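Train notes, and a delay

Posted October 20, 2020

Print | E-mail

The return ticket was for the 9:14 and the 9:14 did not run. I am writing up the trip anyway, mostly for my own records, and partly for Alasdair Ritchie, who asked for the connection times and will get them in more detail than he wanted.

Outbound first. I booked in June, when the cheap fares were released, and picked a Friday departure with one change at Ostum. The change was scheduled at 47 minutes. On paper that is generous. In practice the inbound train lost time behind a freight, stood outside the station for a while, and left me enough of a margin to buy a roll and refill a water bottle. The roll was cheese. The platform for the onward train is reached by a subway with a ramp at one end and stairs at the other, and the sign for the ramp is behind a pillar. If you have a wheeled bag, walk past the stairs and keep left.

The second train was three cars, with seats reserved in the middle one only. The heating could not be adjusted. I read the first half of a book about canal surveying and looked at the fields. Mobile signal dropped out in the long cutting after the river and came back at the top of the grade, same as last time.

Bartosz Kurek met me at Vondero station. He has moved since my last visit, to the third floor of a building on the hill side of the tracks. The elevator takes two people or one person and a suitcase. We took the stairs. He had cooked a barley soup that I have now had at his table on three separate visits, and I still have not written down the recipe. It contains dried mushrooms, a bay leaf, and something sour that he adds at the end.
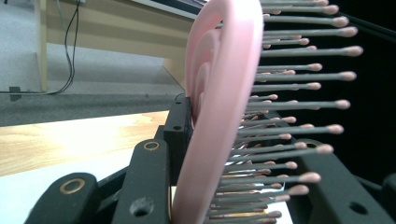
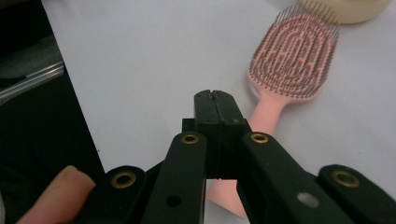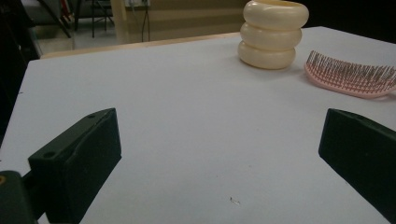 Saturday we walked up to the reservoir. The posted route is 6 miles out and back from the bus turnaround, and the climb is nearly all in the first half. The surface is gravel to the second gate and packed dirt after that. I wore the old boots. The left heel has started to separate, which I knew before leaving home and did nothing about. It held.

At the top there is a board with the construction history of the dam. One panel gives the work camp a population of 2,000, and the next panel, plainly written later, says the camp was smaller and gives no number. Bartosz prefers the first panel. I would want to see a payroll. We ate sandwiches on the lee side of the valve house and came down by the same path, as the loop trail was closed past the footbridge.

In the evening Jarosław Kalinowski came over with a card game that uses two decks and a scoring sheet. The rules took longer than the first round. I lost by a wide margin, then by a narrower one. Jarosław works nights and left when the rest of us were getting tired, looking fresh.

Sunday it rained and I did very little. I finished the canal book. The chapter on leveling instruments is good, and the maps are printed too small to read the contour values, so keep a magnifier handy or skip them. I fixed the drip in Bartosz's kitchen faucet with a washer from the jar he keeps under the sink. The old washer had a groove worn into one side only, so the seat is probably uneven and it will drip again.

Now the return. The board showed the 9:14 as on time until 9:20, then removed it. There was no announcement. A man at the window said to take the next train as far as Ostum and ask again there. I did, and asked, and was put on a stopping service that reached home after dark. The conductor accepted the original ticket with a note written on the back. I have sent in the refund form. It wants the train number, the ticket number, and the scheduled arrival, and it rejects the ticket number if you include the hyphens.

For Alasdair: if you go, take the earlier outbound, and allow more than the listed change coming back. Bring your own tea. I left mine there.

The boots are at the repair shop until next week.

Contact | Copyright 2020, all rights reserved | Back to top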